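産業用アームによる雑多物ピッキング実験環境の構築
副題:機材の購入計画と予算執行について

プロジェクト実習II 最終報告書
第7班
提出日:2019/08/08
指導:Ultan Ó Súilleabháin 先生

1. はじめに

本報告書は、箱の中に乱雑に置かれた日用品をロボットアームでつかみ出す実験環境について、主に「何を買い、何を買わず、何を買って後悔したか」をまとめたものである。把持アルゴリズムの性能評価は別冊に譲る。別冊のほうが薄いのは、班の時間の大半が見積書の取得に費やされたためである。

4月の時点で、班員の誰ひとりとして見積書、納品書、請求書の違いを説明できなかった。現在は全員が説明できる。今回の実習で最も確実に身についた技能はこれだと思う。

2. 前提条件

アーム本体は研究室の既存設備(KUKA製)を借用できたため、購入対象には含まれない。これがなければ本計画は初日に終わっていた。参考までに同等品の価格を調べようとしたところ、どの代理店のサイトにも値段が書かれておらず、「お問い合わせください」とだけあった。学生が問い合わせてよいものか班内で議論になり、結局問い合わせなかった。

与えられた予算は19万円である。当初、我々はこれを大金だと考えていた。

計画段階で必要と考えた項目は次の通り。

・グリッパ周辺の交換部品
・手先まわりの電子部品と配線
・対象物を入れる箱
・箱を固定する器具
・対象物(日用品、玩具)
・ケーブル類
・予備費

最後の「予備費」は指導教員の助言で入れた。先生のコメントは「額を決めてから、その倍にしなさい」であった。我々は額を決め、倍にはしなかった。

3. 見積と選定

3.1 交換部品

グリッパ本体も研究室の在庫品だが、消耗部品は各班の負担となる。Climalora社とCarbone社の二社から見積を取った。Climalora社は単価が安いが最小発注数が10個、Carbone社は1個から買えるが納期が19日であった。急ぐならClimalora社、節約するならCarbone社という関係になる。我々は急いでいたのでClimalora社に発注し、その後、学内の検収手続きで待たされた。急いだ意味はあまりなかった。

余った部品は引き出しに保管してある。来年度の班はぜひ使ってほしい。再来年度の班の分もある。

3.2 箱

班内で最も長く議論したのが箱である。専用の部品供給ビンをFidville社のカタログで見つけたが、予算の四分の一が箱になる計算だった。「箱に何をそこまで求めるのか」という意見が出て、研究室にあった灰色の金属製の箱を使うことになった。費用はゼロ円である。

この箱は底面に傷や汚れが多く、塗装のはげた箇所や錆もある。光の反射もあって、画像処理の担当者にはたいへん不評だった。新品を買っていれば前処理の手間は減ったと思われる。その手間を時給に換算すると箱がいくつか買えるが、学生の時給は予算書に載らない。

3.3 固定具

計画書には「固定用治具(設計・製作)」と書いた。図面も途中まで引いた。最終的にはクランプで作業台に留めた。クランプは費用対効果の点で、今回の購入品のうち文句なしの第一位である。計画書に立派な名前の項目を書くと、その分だけ予算が固まって動かせなくなるという教訓も得た。流用申請の書式は事務室でもらえる。

3.4 対象物

ピッキングの研究では標準の物体セットを使う例があるが、送料を含めると手が届かなかった。そこで形や表面の性質がばらけるように、手近な店で日用品と玩具を買い集めた。選定基準は、光沢のあるもの、細長いもの、毛のあるもの、くぼみのあるもの、とした。

恐竜の玩具については会計担当から「実験に必要である理由」を文書で求められた。「非対称かつ複雑な輪郭を有する細長形状の物体」と書いたところ受理された。ブラシは何も聞かれずに通った。

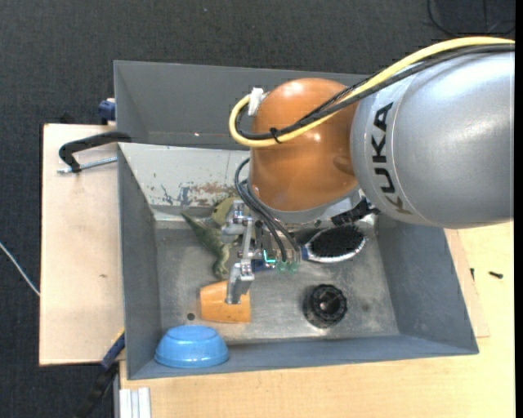
4. 予算の執行結果

予算19万円に対し、超過はしなかった。ただし計画と実績の中身はほとんど一致していない。差の大きかった項目を挙げる。

増えたもの
・ケーブル類:アームの外側に沿わせて手先まで引くと、直線距離で測った長さではまるで足りない。たるみと曲げの余裕を見込んで買い直した。最初に買った短いケーブルは、別の用途を募集中である。
・結束用品:計画書には一行もなかった。テープと結束バンドは単価が安いので誰も気にせず、気づくと領収書の枚数だけは最多になっていた。
・送料:各自が別々に注文したため、同じ店から7回届いた。

減ったもの
・箱:前述の通りゼロ円。
・治具:クランプに置き換え。
・制御ソフトウェア:有償のCulexを検討したが、年間ライセンスの更新時期に我々は誰も在籍していないことに気づき、見送った。

予備費は5月に尽きた。先生の言う通り倍にしておけば7月まで持った計算になる。

5. 反省と次年度への申し送り

(1) 借りられるものを先に調べること。我々は二週間かけて選んだ工具とほぼ同じものを、隣の棚で見つけた。

(2) 見積は有効期限を見ること。一件、承認が下りた日には期限が切れており、再見積で値上がりしていた。

(3) 注文は班でまとめること。発注担当を一人決めればよい。我々も決めていたが、担当者が就職活動で不在になる可能性を計画に入れていなかった。副担当も決めておくとよい。

(4) ケーブルの長さは、アームを一番いやな姿勢にしてから測ること。

(5) 対象物は少し余分に買うこと。玩具売り場の品揃えは変わりやすく、同じものを後から買い足せるとは限らない。

6. 謝辞

機材の借用を許可し、予備費について正しい助言をくださったUltan Ó Súilleabháin先生に感謝する。また、書類の不備を毎回付箋で教えてくださった会計窓口の方々にもお礼を申し上げる。付箋は全部で19枚あり、本報告書の付録Bにまとめた。

付録A 見積書一覧(別ファイル)
付録B 指摘事項と対応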